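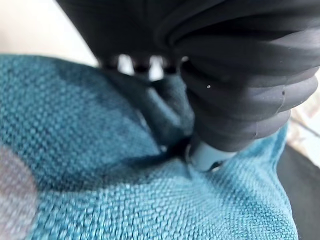 Can a small railroad put a derailed car back on the track without calling in a crane?

Often it can, provided the car is upright, the wheels are close to the rail, the trucks are still in place and the track will take the load. A pair of rerailers and a locomotive that can pull slowly will handle most of what goes wrong in a yard. Anything leaning, leaking or pointed at a building is a job for a wrecking contractor.

Lostside Rerailer, Model 3266
Made by Celalberg
Sold in pairs

Overview
Pricing and ordering
Specifications
Using it
Owner notes
Returns

Overview

Every short line has a spot where cars come off. Usually everyone on the payroll can point to it, and usually there is a tie plan for it that has been going ahead next July for several Julys. The Lostside is for that spot, and for the others you haven't met yet.

It is a plain cast steel rerailer of the kind railroads have been swearing at for generations. One casting goes on the outside of one rail, its partner goes on the inside of the other, and the wheels climb up and get steered back to where they were supposed to be. We did not invent this. We changed the grip underneath, put the lifting holes where hands can reach them, and painted it a yellow that shows up in weeds.

The old pattern had a habit of skating down the rail ahead of the wheel, which is exciting once. The Lostside has a pair of toothed shoes in the base that bite into the tie when weight comes on. You still need a decent tie for them to bite into. If a screwdriver goes into yours up to the handle, read the section on track condition before you order, and then possibly order ties.

What you get

One inside casting and one outside casting, marked IN and OUT in raised letters on both faces. Two rail clamps with wedges. A set of hardwood blocking. A laminated instruction card, which will be lost, and a second laminated instruction card.

The carry bars are separate. We used to include them, and we found that people left them in the crate and dragged the castings with a truck chain anyway.

Specifications

Material: cast alloy steel, heat treated
Weight, shipped pair with clamps and blocking: 400 lb
Finish: yellow enamel over primer
Rail sections: medium and heavy tee rail, see fit chart
Gauge: standard
Car type: four-axle freight cars, loaded or empty
Locomotives: four-axle only, and phone us first
Maximum pulling speed: a slow walk, by somebody who isn't in a hurry
Warranty: 5 years on the castings, one year on clamps, none on paint

The fit chart matters more than people think. Light rail, girder rail and whatever is buried in the asphalt behind your warehouse may not match the underside of the casting. Read the brand off the web of the rail before you call. If it can't be read, take a tracing of the rail end on cardboard and mail it to us. We have a drawer of these and are fond of them.

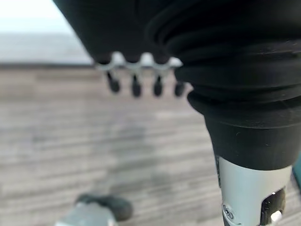

Matte black ribbed housing above a brushed silver metal cylinder.

Using it

The card covers the full procedure, and your own operating rules come ahead of the card. What follows is the short version for people deciding whether to buy.

Stop everything. Protect the track on both sides, set handbrakes on the cars that are still behaving, and find out what is in the one that isn't. Walk the whole car. Look for broken rail, a shifted load, a bent brake rod, a truck that has slewed sideways. Then look at which way it came off, and plan to pull it back along the same path if you can. Cars generally go back on the way they came off, and they resent new ideas.

Set the castings just ahead of the nearest wheels. The OUT casting goes where the wheel has dropped outside the rail. The IN casting goes where its mate has dropped between the rails. Block up the gap so the wheel can roll onto the ramp without having to jump. Drive the wedges. Check the raised letters again, out loud if necessary. Returned castings with fresh gouges on the wrong face are the largest single category of mail we receive.

Clear everyone well back. One person gives signals. Pull slowly and steadily and stop the moment something looks wrong, including when you can't say what it is. Afterward, inspect the wheels, the bearings, the brake rigging and the track before the car goes anywhere, and fill out whatever paperwork your railroad and your regulator expect.

Track condition

A rerailer pushes down and sideways on the track with a good share of the weight of the car. Sound ties will put up with it. Rotten ties will spread, and then you own two derailments in the same place. As a working minimum we want solid ties under both castings and under the stretch where the wheels will land. On soft ground, put in blocking until it stops being soft.

Bridges, open deck trestles and tunnels are outside what this product is for. So is any car carrying hazardous material, unless the people responsible for the material are standing there and have agreed in writing.

Owner notes

"We had ours 12 hours before the first use. I would like to say that was a training exercise."
Zinhle Cele, Trinitden Terminal

"Heavy. The grip works. I have stopped carrying a sledge to chase it back up the rail."
Leif Þrastardóttir

"Good product, but the yellow comes off by the second job and the letters fill with mud. Four stars."
Fredy Espinoza

On that last one: true on both counts. Carry a wire brush. The letters are deeper on current castings than on the ones Fredy has, and the paint is the same paint.
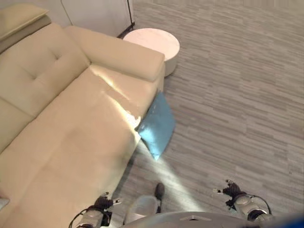 Beige sofa with a button-tufted backrest and thick armrest.

Accessories

Yin carry bars, pair. Steel, with a bend in the middle so your knuckles clear the ballast. These fit the lifting holes on both castings and need a person at each end, two people who get along if you have them.

Replacement tooth shoes. They unbolt from below. Change them when the points have rounded over.

Wedge kit. You will lose wedges. Everybody buys the wedge kit.

Storage rack. Bolts to a wall or a truck bed. Keeps the pair together, which matters more than it sounds. We are sometimes asked to sell a single IN casting to a railroad whose IN casting is presumably in a creek. We do sell singles, at a little over half the price of a pair.

Pricing and ordering

We quote by phone or email. Freight on something this dense depends a great deal on where you are and whether you own a forklift, and a price on a web page would be wrong by lunch. Tell us your rail section, the heaviest car you handle and what you have to pull with. Lizelle Gumede runs the order desk and Trí Hồ takes the technical calls. If you have a car on the ground at this minute, say so first. Trí will skip the pleasantries.

Stock pairs ship from our own dock. Crates come banded on a pallet and have to be unloaded with equipment. The driver will not help, and he is right.

Returns

Unused castings can come back within the month, less freight. Used castings can come back under warranty if they have cracked. Please send photographs of both faces, both ends and the serial plate before shipping anything. A casting that has been torched, welded, used as an anvil or run over by a six-axle locomotive at speed is considered to have lived a full life.

Inspect the pair after every use and once a year regardless. Clean them, check the ramp and the tooth pockets for cracks, and take any cracked casting out of service that day. Do not weld it. We can tell.

Related products

Lostside portable derail, with lock hasp
Celalberg hand-throw switch stand, high and low
Hardwood blocking, by the bundle
Blue flag sets
Track gauge, folding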